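Galerie: Greifplanung in der Simulation, Stand September

Edon ist unser Planer für Greif- und Ablegebewegungen, Zilell die Simulation darunter. Atif Memon hat beide gekoppelt und meldet 1.140 Durchläufe, davon 764 ohne Kollision. Ich habe mir die Szenen angesehen und bin weniger begeistert als der Rest der Gruppe. Kollisionsfrei heißt in der Auswertung nur, dass kein Kontaktalarm kam. Ob der Griff etwas taugt, steht in keiner Spalte.

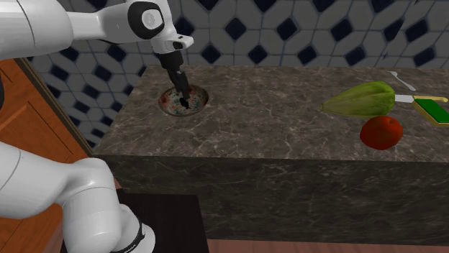
Edon wählt den Anfahrpunkt aus der Hüllgeometrie des Zielobjekts, und bei offenen Gefäßen halte ich das für fragwürdig. Die Mitte der Hülle ist eben Luft. An der geblümten Schale stehen die beiden Finger geschlossen nahe der Mitte, während man zum Greifen den Rand bräuchte. Papaya, Tomate und Messer liegen weit rechts auf dem Marmor, als Hindernistest gibt so eine Anordnung wenig her. Ich würde sie enger stellen und die Quote dann noch einmal ausrechnen.

Zur Wahrnehmung: Zilell liefert die Objektposen fehlerfrei an den Planer, verrauscht wird gar nichts. Yousafzai, das Modul für die Posenschätzung, lief in 89 Durchläufen mit, und davon sind 3 ausgewertet. Daraus lese ich vorerst nichts ab.

Szenendateien und Protokolle liegen auf Pornport im Ordner der Gruppe.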